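Projects > Wovlow Clothes Bank > Progress reports

Wovlow Clothes Bank: progress report to the Brotard Fund
Prepared by Leen Bitar, Friday, January 18, 2019

Work since October has mostly been on shirts and blouses. These now go on hangers before they are stored, as agreed with Imad Srour at the last review.
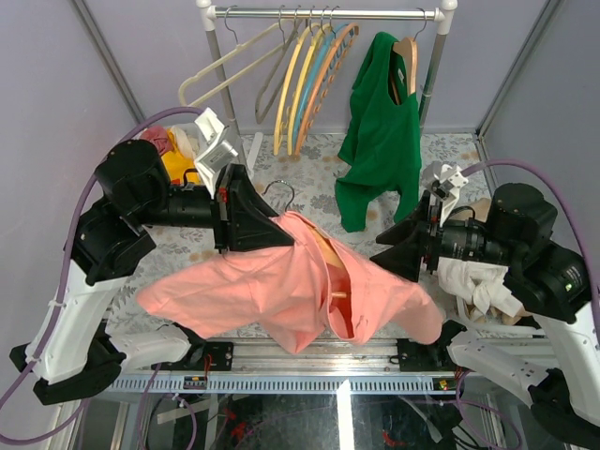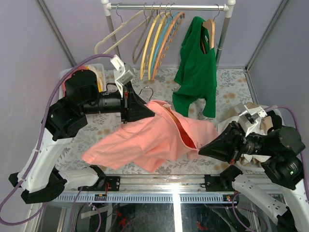
Salmon-pink shirt with its hanger in the collar, rail behind.

1. Hanging and sorting
We have put 558 garments through the hanging stage. Another 28 were set aside for mending and have gone to Majdi Awwad. Wide or open necklines take longest, as the shoulders slide off the hanger if the collar is not straightened first. Hangers are a mixture of donated ones and do not match. We would like 50 of one width for the heavier shirts.

2. Storage
The Yeoh Street cupboard is full. Tamer Awad has offered shelf space at Vorden until the end of the grant period. Folded knitwear will move there first.

3. Spending
Hangers and labels came in under budget. The mending line is overspent by £24, all of it thread and buttons. Han-gyeol Na has the receipts.

4. Next period
Trousers and skirts, then coats. The clip hangers are still on order.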